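Nenel Bin Sort
Data card, October 2021

Summary
Nenel Bin Sort is a set of records on mixed small goods kept in open bins: cups, toy animals and similar household items. It covers 687 sessions logged at two sites, Surkthorpe and Flivascombe.

Contents
sessions.csv - one row per session
items.csv - 101 item types, with name, material and weight in grams
bins.csv - bin type, inside dimensions, wall condition
notes/ - free text from the site logs

Bins
Bins are large, gray and metal, used without lids. Wall condition is graded from 0 (as new) to 3 (coating chipped over a wide area). Grades were set at the start of each session and not revised. Wear on the sloping walls is common and is not treated as a fault.

Item rules
Items go in without wrapping. Cups are listed by color, toys by animal. Items that broke were retired and their IDs were not reused. 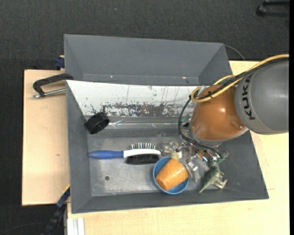 Small debris in a bin is not labeled and has no row in items.csv. Surkthorpe bins were swept every 50 sessions - Flivascombe kept no fixed schedule before July.

Known issues
Weights for the Bang subset were copied from packaging and may be off. Three item types have no material entry.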